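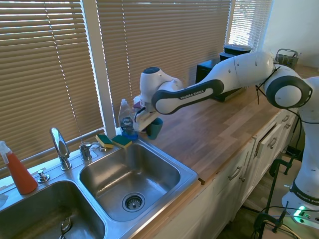
1/ New planner day! Gwendolyn and I have been rewriting the bit of Nakis that decides how the arm gets from A to B, and I've been grinning at my laptop since breakfast.

2/ The old version treated every object as a big box with padding. Fine on a bare bench. Next to a sink, with a soap bottle and a little teal cup close to the fingers, the boxes overlap and the planner says "no path" and sulks.

3/ So now we keep a proper distance field and let the padding shrink as the gripper slows down. Fast in open space, careful near the cup. Such a simple idea and I love it.

4/ Each request tries 40 starting guesses and keeps the smoothest two. Marcus wanted 12, I wanted 2,000 (I got told off about the CPU).

5/ Daylight through slatted blinds is a lovely nasty test for perception, by the way. Stripes, glare, and a steel sink bowl throwing light back at you. Our depth filter used to fill shiny metal with ghost lumps, so we now mark those pixels "unknown" and plan round them.

6/ Clear plastic is still hard. The bottle's label gives us something to hold on to, the see-through part much less so. Ingrid has a branch for this and I can't wait to merge it.

7/ Also added: a replay tool! Scrub back through any plan and see which guess won and what it was avoiding. Should have written it in May.

8/ Next up is replanning while the arm is moving. If you've done this with a 7-joint arm, please tell me how you stop the elbow wandering off!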